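Notebook 3, Drurberg project
May 28, 2022
Hatstead site, ground floor

Okay, writing this while I still remember which batch is which, and before the next lot of files lands on top of it.

The target for this round is 2000 examples, and we're past 1000 as of lunch. Of those, 600 came from the new hand-held grippers and everything else is left over from April, when we were still on the old handles. I'm keeping the two sets in separate folders for now. The finger pads are different and I don't want Flollik learning from a mix until I've looked at how each set does by itself.

Morning went to the pick and place list. Small items first, then the bigger stuff. The routine is the same as before: start the recording, hold still for 5 seconds, do the thing once, hold still again, stop. If you fumble, finish the move anyway and flag it in the sheet. Please don't restart halfway through, it makes a real mess of the cutting script (I spent most of an evening on that in April and I'm not doing it again!).

Marker cubes: check them before every batch. Give the cube a little push with your thumb, and if it moves at all, tighten it and redo the calibration. Batch 4 has a slow drift in it that I'm pretty sure is a loose cube, so I've pulled the whole batch out for now.

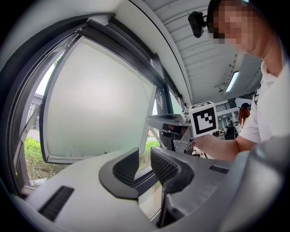

Drurberg notebook 3, p. 41

Light is the thing I keep going back and forth on. We've got the big window on one side and the ceiling lights on at the same time, and the exposure takes a moment to settle when you swing from one to the other. I tried a fixed exposure on one batch and the window side went to plain white, so I put it back on auto. Kjærgaard sent over a settings file that's supposed to be gentler about it. Haven't loaded it yet, want to finish this round on one setup.

Also, two people working close together is fine, I was wrong to worry about that. Tracking held up all morning with both grippers going. What it does not like is a hand over the marker, so grip low and keep your knuckles off the cube.

To do:
rerun calibration on the second gripper
go through the flagged ones from this morning
copy batch 4 somewhere safe before anybody deletes it
ask Kjærgaard about spare finger pads
label the cards!! two of them just say "new"

Training run on the new set by itself starts tonight if the upload finishes. Numbers go on the next page.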